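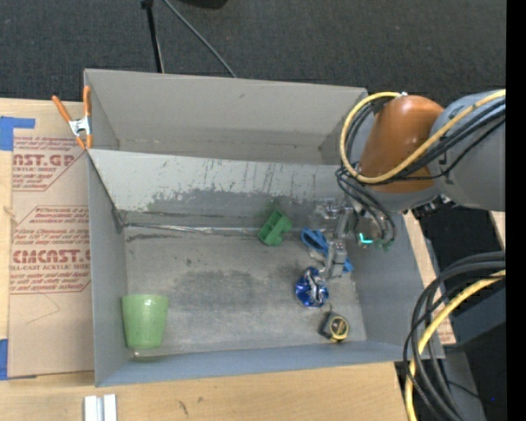 FOLLTHORPE, February
By Aaliyah Dufour

Marchand Storage will take back worn two-section bins from households, schools and small workshops this spring and return them cleaned and repaired, the company said. The service starts in Follthorpe and will open in Cakoldale and Rutdale two weeks later.

The service covers open-top gray bins with a divider between a small rear compartment and a larger front section. People use them on tabletops for the things that have no drawer of their own: cups, tape measures, odd plastic parts, loops of cord, toys and whatever else came out of a pocket that day.

"Most of what we see is wear on the divider and marks on the bottom of the big section," said Cor Jansen, who runs the Marchand repair shop in Follthorpe. "People drop things in from above and they slide down the slope. After a few years you get scuffs and streaks all the way down the panel. The bin still works fine, but people stop wanting it on the table."

Marchand ran a trial of the service in Follthorpe last fall. Customers brought in 427 bins, and 200 of those needed only a wash and a scrub along the foot of the divider. The rest had stains that would not lift, loose dividers or damage at the rim. Those bins went to the repair bench.

How the service works

Customers empty the bin at home and bring it to the counter. Staff look it over and say what kind of work it needs. There are two kinds.

A basic clean costs $9 and covers the inside and outside of the bin, including both compartments and the seam where the divider meets the floor. The price is the same at all three locations.

A repair is priced at the counter after the bin has been looked at. It can include resetting the divider, sanding rough spots on the panel or fitting a new bottom sheet over a stained one. Customers get the price in writing and can say no. There is no charge for looking.

Old tape and patching material will be removed only if the customer asks. Jansen said the shop learned this during the trial.

"A lot of people have put their own fix along the seam, and some of those fixes hold very well," he said. "We took a few off at first and then had to put something back. Now we ask."

Basic cleans will be ready the next working day. Repairs take up to two weeks, depending on how many are waiting. Customers who cannot be without a bin for that long may borrow a plain one from the counter, as long as there are some left to lend.

What to bring and what to leave home

Bins should be empty when they come in. During the trial, the shop spent a fair amount of time returning small items left behind, most often tape measures, toy blocks and drink cups. Items found in a bin will be put in a labeled bag and kept with the order until pickup.

The company cannot take bins that have held motor oil, paint thinner or garden chemicals. Bins with cracks running through the floor will be taken for recycling at no cost, but they will not be repaired.

Lids, liners and other add-ons should stay at home. If a customer wants a new divider fitted, the old one should come in with the bin even if it has come loose, so that the shop can match its width and slope.

Keeping a bin in shape

Marchand has also printed a one-page care sheet that will be free at each counter. It suggests wiping the bottom of the front section once a month with a damp cloth and mild dish soap. It advises against steel wool on the divider. Pale panels show scratches quickly, and dirt settles into them.

The sheet also suggests putting heavier things, such as hand tools, in the front section near the wall and setting them down by hand. Using the rear compartment helps too. Jansen said many customers leave it empty and pile everything in front.

"The back is narrow, so people forget about it," he said. "It is a good place for pens, cables and anything long. If those go in the back, you can find your tape measure in the front without digging."

Locations and hours

The Follthorpe counter is at the rear of the Marchand repair shop and will be open from 9 a.m. Parking is on the side street. The Cakoldale and Rutdale counters will be inside the existing Marchand stores and will keep store hours. Bins left at those two stores will be sent to Follthorpe for the work and brought back to the same store for pickup.

Schools and workshops with a large number of bins are asked to call ahead so that a drop-off time can be set. Group orders will be priced as single bins for now. The company said it will look at a group price after the first season.

Orders can be placed at any counter. Payment is due at pickup, by card or cash. Questions about the service may be directed to Aaliyah Dufour at the Marchand office in Follthorpe.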